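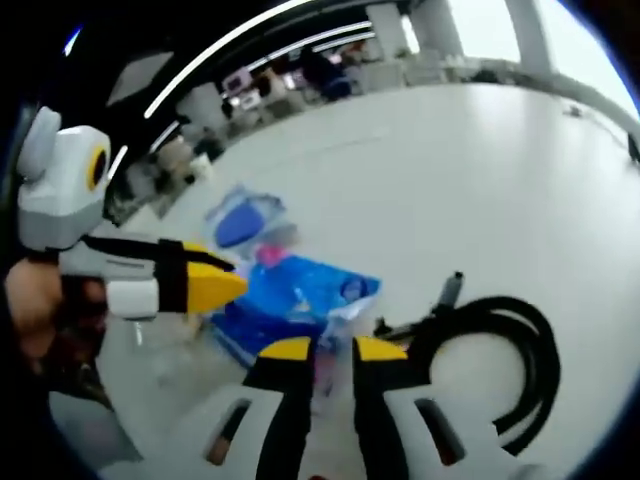
## Two years of baking bread in Tratstead

When I moved from Zamudio to Tratstead, I did not expect that the thing I would miss most was bread. The shops in my new town have many kinds, but they are soft and a little sweet, and after one day they taste like the bag they came in. So in April, two years ago, I started to bake my own.

My first loaf weighed 524 grams and was as flat as a plate. I wrote the weight in a notebook, I don't know why, and I still write every one. I used all-purpose flour from the supermarket and water straight from the tap, and I let the dough rest on the kitchen counter, where it is cold even in spring. Now I put it in the oven with only the light on. It rises well there, but one time I forgot it and turned on the heat for a pizza. The towel did not survive.

For flour I now go to Siltenia, a small shop behind the bus station. They sell a dark rye from a mill called Jukora, and you can buy as little as 300 grams. I mix one part of it with three parts of white flour. More than this and my dough becomes glue – maybe other people have better hands for rye than me.

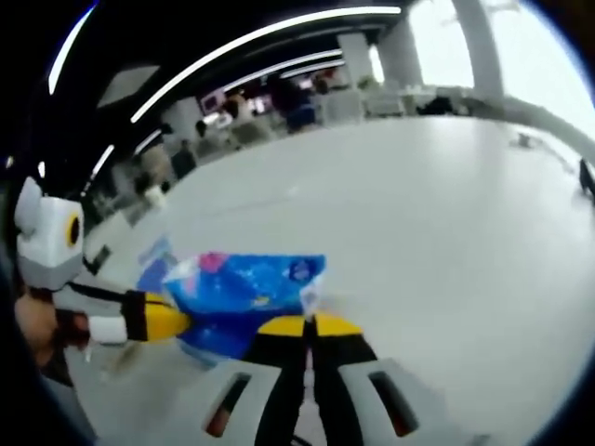 ## What I changed this year

I stopped kneading for a long time. I fold the dough four times, with half an hour between the folds, and in these breaks I answer letters or clean the sink. I also use less salt than before. My family at home says that this is a mistake, and when I visit them I eat their bread and think they may be right.

The crust is still my problem. I put a pan of hot water under the loaf for steam, and the first minutes look good, but the bottom stays pale. I read that a heavy iron pot with a lid helps. The one I like costs nearly as much as my winter coat, so I am waiting for the sales.

Next weekend I will try a loaf with walnuts. If it is good, I will write the recipe in the next post, with the weights.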